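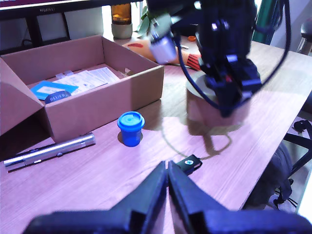
Should I keep my only backup of family photos on a thumb drive?
Keep them on at least two things in two different places, and let the thumb drive be neither of them if you can help it.

gritevow_41
OP here. I posted that question in the beginners' section and the one-line answer above is all I got before it was moved over here, so let me try again with details. I have 257 GB of pictures and scanned letters. The old desktop is going to the recycler in May. My plan was to buy a couple of big thumb drives, fill them, and put them in the drawer with the takeout menus. What is wrong with this plan, other than the drawer?

slowspin
The drawer is the best part. At least you'll know where to look when you're upset.
Flash memory holds a charge, and the charge leaks. Cheap sticks use whatever chips were left over that day. I had one go blank after four years in a desk. Computer asked if I'd like to format it. Very polite about it.

Haltberg
I'm going to disagree with slowspin, as is tradition. I have sticks from college that still read fine, including a term paper I'd rather they had lost. People lose way more data by washing a drive with their jeans than by charge leaking out of anything. Buy decent ones, plug them in once a year, move on with your life.

slowspin
"Mine still works" is what everyone says right up to the post where theirs doesn't.

Haltberg
And "mine died" is one stick. We're both working with a sample of one guy.

mothballs
Can we talk about external hard drives? Two portable ones would cost OP less than all this arguing. Copy everything to both, leave one at home, give the other to a relative who doesn't throw things out. My sister has had mine in her linen closet for ages. She thinks it's a phone charger and I've decided not to correct her.

gritevow_41
Two hard drives is fine by me. Is there any reason to pay for cloud storage on top of that? I resent monthly bills on principle.

paperjam
House fire. Flood. A relative who does throw things out.
You don't have to put all of it up there. I keep up to 200 GB online, only the stuff that can't be redone, and the rest (nine hundred pictures of one lake) lives on a drive.

Haltberg
Cloud companies close accounts too. I'd count it as one copy, same as anything else.

paperjam
I did count it as one copy. Read slower.

mothballs
One thing I haven't seen mentioned – check the copies before the desktop leaves. Open some folders at random, and look at the pictures full size, since thumbnails can show up fine when the file behind them is junk. I compared the number of files and the total size on both sides and found a whole summer had been skipped over one weird file name.

slowspin
Seconding that. Also wipe the desktop's drive after you've checked, or just pull it out and keep it. Free third copy.

gritevow_41
Pull it out with what?

slowspin
A screwdriver. Four screws, usually. It's less scary than it sounds, and the machine is headed for the recycler anyway, so who's going to complain?

gritevow_41
OK. Two portable drives ordered, one is going to my cousin's place across town, and the old drive stays with me in a padded envelope. I'll use the sticks for carrying files to the print shop. The drawer will have to get by on menus.

Haltberg
Label the envelope. I have three unlabeled ones and I'm afraid of all of them.

mothballs
With a date, please. "Photos NEW" stops being useful pretty fast.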